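Open Day at the Soltum Workshop: Your Questions

Last updated Friday, April 16, 2021

When is the open day and do I have to book?

The next one is in November. The date will go on this page as soon as the building has confirmed it. Booking is needed for the demonstration but not for the display area downstairs, where you can come and go as you like. Each demonstration group has 20 places.

What does it cost?

Entry is free. The only thing on sale is the Weltemon starter kit, at £2899, which is mostly bought by colleges. You are under no pressure to buy one and the staff on the day don't take orders.

How long does a visit take?

Allow an hour and a half. The demonstration takes half of that and the rest is for questions and for trying the tools yourself.

What will I see in the demonstration?

Picking and placing, done two ways. First a member of the Stevow team does a short task with a hand-held gripper, moving small household things in and out of a basket. Then the arm is set to do a task of the same kind. The arm is slower than the person and it sometimes drops things. We leave those attempts in, and visitors usually ask more about them than about the ones that go well.

The gripper has two fingers that face each other, each with a textured pad on the inside. The fingers are dark green, close to black, and there are small holes along their top edges. The work is done on a plain white surface, with the pink basket at one side.

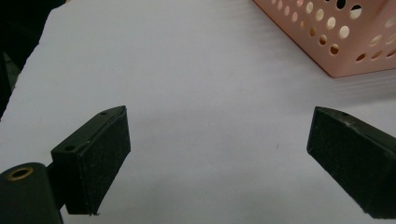
Can I try the gripper myself?

Yes. Each visitor gets a turn of five minutes after the demonstration. Please take off rings and loose bracelets first. If the pads look worn or start to peel, tell whoever is running the table — they are easy to change.

Can I touch the arm?

No. It runs behind a screen and stops if the door is opened.

Is it suitable for children?

Children aged 9 and over are welcome with an adult. Younger ones can visit the display area but not the demonstration room.

I don't know anything about robots. Will I follow it?

Yes. The talk is given in everyday words. If you want more detail, such as how the Moroz control software plans a movement, ask at the end and someone will go through it with you.

Can I take photographs?

In both rooms, yes. Please don't use flash near the arm while it is running.

Is there step-free access?

The display area is on the ground floor. The demonstration room is upstairs and there is a lift. The trial table can be lowered — mention it when you book.

What if I can't come after booking?

Reply to your booking email so that the place can go to the next person on the waiting list.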